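Sorting by color or by size? Storage for a small club room
Board: Clubs and Hobby Rooms
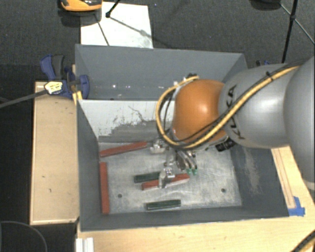 lencho_k wrote:
Our board game club has 209 games on the shelves now, and I am the person who must put the loose parts in order. My question is about the parts which have no box anymore. Last year I sorted everything by color, and I think it was a mistake. Take a divided bin with red and dark green blocks together in the front part and nothing in the rear. By color, you need two places for them. By shape, one compartment is enough, for they are all long and narrow, and a person who looks for a long block finds it at once. So I want to change to shape. Has anybody done this with a bigger collection? I don't want to do the work two times.

Trudov wrote:
We did it by shape and I regret it. When a player misses a red piece, he thinks "red", he does not think "long". Our members could never find anything and they put the parts back wherever there was space. After one season we returned to color.

Constanza Pereyra wrote:
I disagree with Trudov, with respect. It depends on who is searching. In our club the parts are used mostly by people who design their own games, and they ask for shapes. We have 1,057 loose parts in the list and they are sorted by shape first, then by color inside small bags. The bags cost us 20 dollars in total.

Trudov wrote:
Small bags are fine until somebody leaves them open. But okay, designers are a different case. Ours only replace what is lost.

gotden_fan wrote:
Why keep loose parts at all? I gave ours to a school and kept only dice and pawns. The room is much nicer now. Half of those things you will never touch again.

lencho_k wrote:
I understand, but last month we repaired three old games from the loose parts, and two of them you cannot buy anymore. I would be sad to give them away.

Karnov wrote:
One practical thing — whatever you choose, leave one compartment free. New parts arrive all the time and they need a place to wait. We filled every space on the first day and then had to move everything. Also write the labels large. Our first ones were so small that the older members needed a lamp.

Constanza Pereyra wrote:
Yes to the free compartment. And lencho_k, please make the list before you move anything. I did it after, and it took me two evenings more.

lencho_k wrote:
Thank you all. I will try shape first, with bags for the colors, and begin with the wooden parts. Does somebody have a list template they can share?

Constanza Pereyra wrote:
I will send you mine tonight. The column names are in Spanish, but it is easy to change them.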